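The Long Way Back for a Small-Town Shirt Mill

The knitting floor at Rarkside starts up at 6 in the morning, and by the time the coffee shop across the road opens its shutters you can hear the machines from the sidewalk. For most of the last century this was an ordinary sound in Curkstead. Then it stopped for eleven years, and people who had grown up with it say they slept badly for a while.

Rarkside makes cotton jersey, the soft, slightly stretchy cloth that T-shirts are cut from. It does not sell much of it to the public. The cloth leaves in rolls, wrapped in plastic, and goes to cutting rooms up and down the valley. If you bought a plain T-shirt in this part of the state before the mill closed, there is a fair chance the fabric came off one of its circular knitting frames.

The mill opened as a maker of long underwear. The T-shirt came later and more or less by accident, as it did in most places. It was an undershirt first, worn by sailors and farmhands, and it took a long time before anyone thought of wearing one to a restaurant. Once that happened the old underwear mills were well placed. They had the yarn, the machines and the workers. All they had to do was stop sewing on buttons.

Printing changed the business again. A blank shirt is a cheap thing, and the profit in it is thin. A shirt with a word on it can sell for several times as much, and the extra money goes mostly to whoever owns the word. Mills like Rarkside understood this well enough, but knitting was what they knew. They went on making blanks while the price of blanks fell.

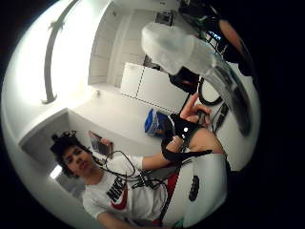 CURKSTEAD, 25 Oct 2018 — A white shirt with black lettering across the chest is still the plainest kind of printed T-shirt there is, and printers here will tell you it is the one they would gladly make all day. Dark ink on light cloth needs one pass of the screen. Put white ink on a black shirt and you need a base layer, a spell under the heater, and a second pass on top, and any shift between the two shows up as a gray edge around the letters.

Albers, the print shop that rents the old dye house behind the mill, runs two presses. The larger one is a carousel with arms that swing the shirts from one color to the next. A good day on it is 3,000 shirts. A day with a lot of changeovers is closer to 2,000, and the shop charges extra for short runs because of the time spent washing screens. School teams, church picnics and the county fair make up most of the order book. The fair alone keeps both presses busy through August.

The shop buys some of its blanks from abroad, like everyone else. It also keeps a stock cut from Rarkside cloth, at a higher price. The difference is in the hand, the trade's word for how cloth feels between the fingers. Rarkside knits with a long-fiber cotton and runs its machines slowly, so the fabric comes out dense and even. A cheap jersey looks fine on the shelf and begins to twist after a few washes, so that the side seam wanders around toward the front. That twist comes from the yarn and the way it is fed into the machine. Slower knitting helps, and so does letting the cloth rest before it is cut.

Rest is a real step at the mill. The rolls are opened and the fabric is laid in loose folds on long tables, where it stays overnight and draws back to its natural width. Skip it and a shirt cut as a large may finish as a medium.

The mill came back because the building was cheap and the machines were still in it. Scrap dealers had made offers, but the frames were bolted to a floor that would have had to come up with them. Rikska, a yarn supplier that had been owed money when the old company folded, ended up with a share of the equipment and decided it would sooner have a customer than a pile of iron. It put up yarn on credit for the first season. There are now 61 people on the payroll, on two shifts, which is far fewer than in the good years and more than anyone in town expected.

The work is not easy to hire for. A knitting frame carries thousands of needles, and one bent needle leaves a thin line down the whole length of a roll. Finding it by ear and by touch takes a couple of years to learn. Several of the people who could do it had retired, and the mill talked some of them into coming back in the mornings to teach.

Orders for next spring are partly filled. The company wants to add a cutting room on the second floor, where the windows have been boarded over since the closing, and to sell finished shirts under its own name. It has not settled on what to print on them, or whether to print on them at all. For now the boards are coming down on the south side, and the glass is on order.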